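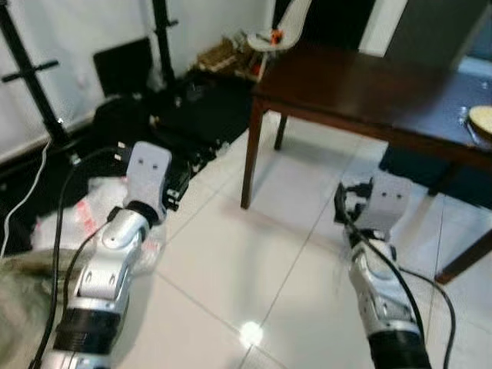

*Last edited in October by Rachid Benmoussa*

## Menu inserts for acrylic holders keep curling, what paper??

Posted by Eirlys Ellis

Small cafe, counter service only. Bought a batch of the slanted acrylic holders from Rosser, the letter size ones, and printed our specials on plain copy paper. Looked fine the first morning. By 3 pm the top corners roll forward and you can't read the prices from the line.

Tried so far:

- heavier paper from the office store (better, still curls)
- tape on the back. ugly, shows thru
- laminating. Too thick, won't slide in at all

I need to change them every week so I don't want to pay for real printing each time. Budget is small. Also the red on our logo comes out kinda orange but thats a seperate problem I guess.

What do you all use?

---

### Answer from Huw Gough (accepted)

Cardstock, but watch the weight. We stock 200 gsm matte for this at the shop and it stays up. Go much heavier and you get the same trouble you had with the laminate.

Couple other things:

1. Cut it a hair narrower than the holder. If the sheet is tight side to side it has no place to go except forward.
2. Let the ink dry flat before you slide it in. Overnight if you can. Big solid dark background = lots of ink = more curl.
3. Check the grain. Paper rolls easier one way than the other. You want the stiff direction running up and down. Bend a sheet gently both ways and you'll feel it.

Is the holder near the espresso machine or dishwasher? Steam will beat any paper. Move it to the other side of the register if so.

For the weekly change, print the border and logo once on a nice stack, then just run the specials text over it on your own printer. We do that for a bakery on Trillivach, they order 304 blanks at a time (odd number, it's what fits in their drawer). Works out to 4 cents a sheet for them, yours will depend on where you buy.

*Eirlys Ellis:* it IS next to the espresso machine. moving it tonight. Does the matte smear if someone touches it with wet hands?

*Huw Gough:* Inkjet yes, laser no. It's behind acrylic tho so mostly just the top edge.

---

### Answer from Nahuel Painemal

get the Doltach synthetic sheets. dont curl, dont tear, wipe clean. more money. make sure you buy the kind for your printer, I put inkjet ones in a laser and had to get the thing serviced

---

### Answer from Tomos Bowen

Had this with the old Bultgate holders. Ended up putting a piece of clear stiff plastic behind the menu, cut from a report cover. Cheap copy paper in front, plastic in back, done. Not pretty if both sides face customers.

For the orange red, start a new question, and say what printer you have. Could be the paper setting. Mine was.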